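Sobre a Brinden

A Brinden traduz manuais de instruções. Também traduz etiquetas, folhetos de garantia, avisos de segurança e aquelas tirinhas de papel que caem da caixa quando a abrimos e vão parar debaixo do frigorífico. Trabalhamos do italiano, do inglês, do alemão e do grego para português, e escrevemos para pessoas que, na sua maioria, só nos vão ler depois de já terem montado a coisa ao contrário.

Não nos queixamos. É um público exigente, chega mal-disposto e com uma peça a mais na mão. Quem escreve romances que experimente.

Como começámos

A empresa foi fundada por Giorgia De Luca, que veio de Trieste para o Porto dar aulas de italiano e acabou a discutir com uma máquina de café. O manual mandava «acariciar o depósito até ao clique». Giorgia acariciou. Não houve clique. Escreveu ao fabricante uma carta de quatro páginas com a tradução corrigida, e o fabricante, em vez de pedir desculpa, mandou-lhe mais três manuais e perguntou o preço.

Durante muito tempo a Brinden foi uma mesa de cozinha, um dicionário técnico com a lombada colada a fita e um telefone que tocava sempre à hora do almoço. Hoje temos 2 salas num primeiro andar da Rua do Almada, um aquecedor que faz barulho de comboio e uma estante de arquivo onde guardamos uma cópia em papel de cada manual entregue. Vai em 2474. A estante foi comprada com manual em português do fabricante, e por isso abana.

O que fazemos, em concreto

Recebemos o texto original e, sempre que possível, o produto. Insistimos muito nesta segunda parte. Um tradutor que nunca viu a tampa não sabe se ela roda, desliza ou encaixa, e o verbo errado parte muitas tampas. Quando o produto é grande demais para subir as escadas, vamos nós ter com ele.

Depois traduzimos, revemos e testamos. O teste consiste em entregar a tradução a alguém de fora do projeto e ficar calado. A parte de ficar calado custa mais do que parece. Se a pessoa olhar para nós a meio do passo 4 com cara de quem procura ajuda, o passo 4 volta para a secretária.

Por fim, tratamos da paginação. O português é mais comprido do que o inglês e não cabe nos mesmos quadradinhos, facto que continua a surpreender os departamentos gráficos de meia Europa. Já nos pediram que traduzíssemos «Push» numa palavra com quatro letras, com um por favor no fim do e-mail. Propusemos uma seta.

O glossário

Temos um glossário interno com mais de 1000 termos, a que chamamos Wudel por razões que se perderam numa mudança de computador. O Wudel diz-nos que um parafuso não é um perno, que uma anilha não é um anel e que ninguém, em português europeu, «plugga» coisa alguma. Inclui ainda uma lista de expressões proibidas. Encabeça-a «simplesmente», palavra que só aparece nos manuais antes das operações mais difíceis («simplesmente alinhe as oito patilhas»). Segue-se «intuitivo».

Cada cliente regular tem a sua secção. A Emico, que fabrica pequenos aparelhos de cozinha, quer «taça» e nunca «tigela». A Sotiropoulos, que vende brinquedos de encaixar e jogos de mesa, quer «tigela» e nunca «taça», porque num dos jogos existe uma taça que se ganha no fim e a confusão deu origem a correspondência. Respeitamos ambas as posições e não convidamos as duas empresas para o mesmo jantar.

Quem somos

Giorgia dirige a casa e faz a última leitura de tudo o que vem do italiano. Lê em voz alta, de pé, e quando uma frase a obriga a respirar a meio risca-a. O alemão e o inglês são divididos por quem estiver com menos sono, o grego fica com quem o sabe ler e a paginação fica com a única pessoa da casa que distingue um hífen de um travessão a dois metros de distância. Não pomos fotografias da equipa nesta página. Tentámos uma vez, em maio, e estávamos todos de olhos fechados.

Aceitamos estagiários de tradução. O estágio inclui montar um móvel na primeira manhã, usando apenas um manual que nós escolhemos. É um mau manual. Quem ao fim da manhã tiver uma opinião forte sobre a página 3 costuma dar-se bem connosco.

O que não fazemos

Não traduzimos poesia, contratos de casamento nem tatuagens. Não fazemos entregas «para ontem» - fazemos entregas para amanhã às 18h00, com uma taxa, e a taxa tem tido um efeito notável sobre a urgência. Também não assinamos traduções automáticas que nos mandem «só para dar um olhinho». O maior olhinho que alguma vez nos pediram tinha 95 páginas e descrevia uma varinha mágica como instrumento de feitiçaria. Com algum encanto, reconheça-se, mas havia lâminas envolvidas.

E não mudamos avisos de segurança para ficarem mais simpáticos. Se o original diz que queima, em português também queima.

Preços e contacto

Cobramos por palavra do original, com um mínimo por encomenda. As legendas dentro de desenhos são pagas à parte, porque dão o trabalho de um parágrafo e têm o tamanho de uma formiga. O orçamento é gratuito e segue no próprio dia se o pedido chegar antes das 15h00. Escreva-nos a dizer que produto é, de que língua vem e se nos pode emprestar um exemplar. Devolvemos tudo, geralmente com os parafusos todos.

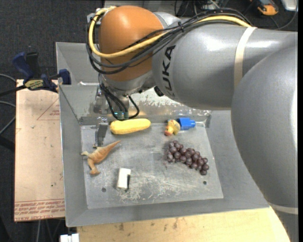
Os nossos manuais dividem-se, por tradição e por falta de melhor ideia, em «casa» e «brincar». A divisão funciona mal. Há cronómetros de cozinha com cara de galinha e há fogõezinhos de plástico com mais avisos do que um fogão verdadeiro, e passamos tempo a mais a decidir em que prateleira fica cada um. Um caixote de chapa cinzenta com brinquedos e objetos domésticos lá dentro, todos juntos, é um sistema de arquivo mais sincero do que o nosso. Se o seu produto não souber a que lado pertence, mande-o à mesma. Ponha só o nome na caixa, por fora, em letras grandes.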